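Longo Rover — FAQ

Questions that keep landing in the inbox. Answers are short, I build in the evenings. Last touched in November.

What is Longo?

A knee-high sidewalk rover. Four wheels, one camera, plywood body. Built on a bench at Zullbridge, the shared workshop, with most of the wiring done at my kitchen table. It's meant to carry a bag of groceries home and not hit anyone. So far it carries the bag.

Can I buy one?

No. Parts list is on the downloads page. You'll be building it yourself.

What did it cost?

1,681 dollars, counting the motor I burned out and the battery I bought in the wrong size. You could do it for less if you already own tools. Or if you read the battery label.

Do I need to know how to code?

Some. If you can edit a text file and follow an error message back to a line number you'll be ok. The steering code is short. The vision code isn't, but you don't have to touch it.

What's Flakatness?

The simulator side. Silly name, stuck now. It runs the same driving code as the rover, just with a fake street instead of a real one. I try every change there first. Takes a few minutes to set up a run and nothing gets scratched.

Why so much fuss over crosswalks?

Worst part of the whole build. Longo finds the stripes, lines up with them, then has to hold a straight line to the far curb. Stripes close to the camera are huge and the far ones squash together into almost nothing, so one fixed threshold won't work for both. Angled approaches are worse again. 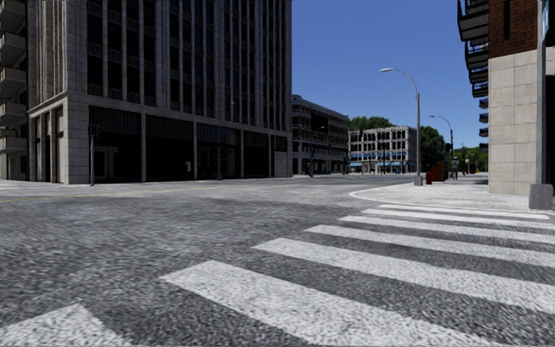
Speckled paint was the other headache. When gray shows through the white, the old detector chopped one stripe into a bunch of little ones and the rover got the heading wrong. Fix was dumb — blur first, then look for edges. Set blur_size to 11 in the config. Bigger than that and the far stripes smear into each other.

How many sim runs have you done?

2,006 crossings logged on the current code. 37 of them failed, mostly drifting wide before the far curb. The logs are in the download if you want to dig. Column names are a mess, sorry.

Does it work on a real street?

In the Zullbridge parking lot, yes, on stripes I taped down. Not on a public road. I'm not there yet and I walk next to it with a kill switch every time. Please do the same. Check your local rules too, they differ a lot from town to town.

Sim looks fine but my rover turns the wrong way?

Motor leads swapped. Nearly always. Flip one pair and try again with the wheels off the ground.

It sees stripes that arent there.

Low sun on light pavement, usually. Tilt the camera down a little. If that doesn't help, turn exposure lock on — it's off by default and probably shouldn't be.

Which battery?

The one in the parts list. Don't go bigger, the tray won't close and the whole thing gets tippy on curb ramps.

Can I use the Nuvurari motor board?

Yes, that's what's in mine now. Older boards work but you lose the speed feedback, so straight lines get wobbly. Plug it in last, after you've checked polarity. Then check it agian.

Does it talk?

It beeps. One beep for waiting, two for moving off, a long one when it loses the stripes and stops.

Where do I send fixes?

Contact form at the bottom. Say which version and attach the log. I answer after 9 pm, some nights not at all.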